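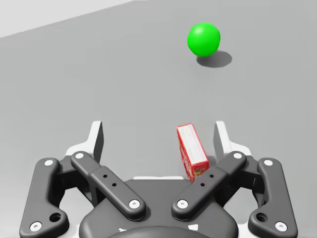

Ticket 778 – Left motor controller reduces power after take-off
Status: Solved, waiting for one more flight
Opened by: Eglė Ots
Answered by: Liesl Hollenstein, Danzer support desk
Aircraft: Beletano two-seat electric motor glider
Parts: two Danzer controllers, Palthorpe battery pack, standard cockpit display

First message, Eglė Ots

Good morning. I fly a Beletano with two electric motors from the grass field at Tromesum. Since the yearly inspection in April I have a problem with the left motor. The take-off is normal and both motors give full power. In the first part of the climb the left controller goes down to 50 per cent by itself, and the display shows the yellow message LIMIT L. The right motor stays at full power, so I must use a lot of rudder.

If I pull both levers back to idle and wait a short time, the message goes away and I have full power again. Then it returns in the next long climb. In level flight I never see it.

What I did already:
– Changed the two display cables, left for right. The message stayed on the left.
– Cleaned the air inlet of the left motor. It was not very dirty.
– Restarted the system on the ground with the main switch. No change.
– Read the chapter about warnings in the manual. It says only "reduce power and land when practical".

I did not fly with a passenger since this started. Please tell me if I should stop flying completely.

Answer, Liesl Hollenstein

Dear Eglė, thank you for the clear report. Yes, please do not fly until we understand it. A limit on one side at low height is not a small thing, even if the aircraft is still easy to control.

LIMIT can have three causes in this controller: the temperature of the controller, the temperature of the motor winding, or a low voltage at the controller input. The display uses the same word for all of them. I agree this is not very helpful and I have written it on our list for the next display version.

Please send me the log from the left controller. You connect the service cable behind the seat, switch on only the small battery, and choose Save Log in the service menu. The propellers must be off or blocked during this work.

Second message, Eglė Ots

I attach the logs of the last flights, left and right. I looked at them myself but I do not understand all columns. The winding temperature looks the same for both sides. The column V_IN is lower on the left when the power is high. Is this normal because the cable to the left is longer?

Answer, Liesl Hollenstein

The cables have the same length in your aircraft. The left one makes a loop behind the wing spar and the right one goes straight, but you can't see a difference of this size from that.

In your left log the input is 12 volts lower than the right at full power, and almost equal at idle. So there is a resistance somewhere between the battery and the left controller. The controller does the correct thing: it sees low voltage and protects itself. I do not believe the controller is broken, so please do not send it to us yet.

Please check in this order, with the pack disconnected and the safety plug in your pocket:
1. The large plug at the Palthorpe pack, left side. Look for brown or dull contacts.
2. The bolt at the left fuse holder. It must be tightened to 26 Nm.
3. The cable lug on the controller itself.

If you find one bad place, please check the others also. Do not use contact spray on the large plug, because it attacks the seal.

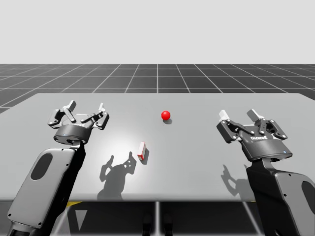

Simulated table with two robot arms, a red ball and a white box.

Third message, Eglė Ots

I found it, I think. The large plug is clean and the lug is good. At the fuse holder the bolt was not loose by hand, but it turned quite far before the torque wrench clicked. Under it the washer has a blue colour on one side. The washer on the right side is normal.

In April the fuse holder was opened to change the cover, it is written in the maintenance book. The torque value is not written there.

Can I put a new washer and fly?

Answer, Liesl Hollenstein

A blue washer has been very hot, so please replace more than this. You need the washer, the bolt and the fuse, and your inspector should look at the holder. If the plastic is changed in shape or smells burnt, replace the holder too. I have put one set in the post for you. Afterwards please make a ground run at full power with the aircraft tied down, and send me both logs before you take off.

Fourth message, Eglė Ots, 18/12/2024

The parts are in and the inspector has signed. He decided to change the holder also. The ground run was without any message, and V_IN is now nearly the same left and right. Logs are attached. The field is too soft for take-off this week, so the test flight must wait.

Answer, Liesl Hollenstein

Both logs look good to me. You can do the test flight alone, with a normal climb first and a long one after. I leave the ticket open until you send the flight log.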